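Skitora Two-Arm Tabletop Kit: evaluation notes and data card

Maintainer: Edeltraud Pichler
Status: review unit, second firmware, still on loan from Udex
Last changed: October

What this repository holds

Recordings, configuration files and review notes from our trial of the Skitora kit, a pair of tabletop arms sold by Udex for kitchen and food handling work. We ran the kit on household tasks with bowls, placemats and soft items. The notes are for people deciding whether to buy the kit, and the recordings are for people who want to train or test on them.

Contents

episodes/ 600 recorded episodes, one folder each
config/ arm limits, gripper settings, camera settings
notes/ written review, one text file per task
tools/ playback script and a checker for broken files
LICENSE terms for the recordings and the scripts

What comes with the kit

Two arms, two grippers, a control box, a power supply and the Linska software on a USB stick. The table is not included. The mounting hardware is sold separately by Tkachenko, and the Udex manual says so only on its last page. Order it at the same time as the arms. Ours came later and the arms stayed in their cartons until it did.

Setup

1. Mount the arms and tighten every bolt before connecting power.
2. Connect both arms to the control box. Left and right ports are marked on the back.
3. Install Linska and run the calibration once for each arm.
4. Copy config/limits.txt into the Linska folder.
5. Restart the control box. The new limits are not read until you do.

Calibration needs a clear space under both arms. If it stops partway, turn the box off, move the arms by hand to the rest position and start again. The error message talks about a lost connection even when the connection is fine.

Tasks

The tasks are picking up, moving from hand to hand, and placing. An operator drives both arms throughout. There are no episodes in which the arms run on their own.
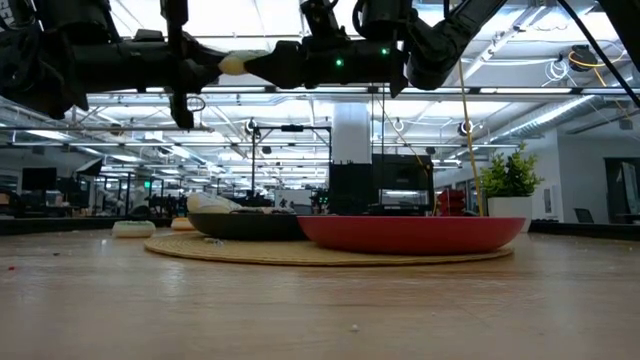 Grip force is set per task in config/grip.txt, on the scale Linska uses. The factory value is too high for anything soft. We worked with a setting of 10 for food items and left the factory value in place for dishes. If you change it during a session, write the new value into the episode file yourself, as Linska keeps only the value from the start.

The grippers close evenly and hold well at the tips. They are less good farther back, where the inner faces are smooth. Thin rims are the hardest case. Operators did better when they came in from the side, and the later episodes mostly show that approach.

Episode format

Each folder has a video file, a joint file and a short text file. The joint file has one row per time step and covers both arms, left arm first. Gripper opening is the last column for each arm. The text file gives the task name, the operator code and the result as marked by the operator: done, partly done or failed. Failed episodes were kept.

Known problems

The clock in the control box drifts. Episodes longer than 2000 time steps can show a gap between the video and the joint data. The checker in tools/ lists them but does not repair them.

The task name "place" was used for two different tasks in the first batch. Use the operator notes to tell them apart.

Playback needs Linska 2 or newer. Older versions open the files but swap the arms.

Review summary

Arms: smooth at low speed, noisy at high speed. No faults during the trial.
Grippers: good for small and medium items, weak on thin rims.
Software: recording is reliable, calibration is not. The menus take some learning.
Manual: short, and out of date on the mounting steps.
Support: Udex answered our mails, usually with a request for the log file. Attach it to the first mail.

We would buy the kit for research use. We would not put it in a working kitchen as it stands. The housings have open joints that are hard to wipe clean, and Udex gives no cleaning instructions for them.

Use of the data

Free for research and teaching. For commercial use, write to the maintainer first. Please name the kit and the firmware version in anything you publish, as results from the first firmware do not compare well with these.

Reporting errors

Open an issue with the episode folder name and a line on what is wrong. Issues are read on Wednesday. Corrected files go into the next release and are listed in notes/changes.txt.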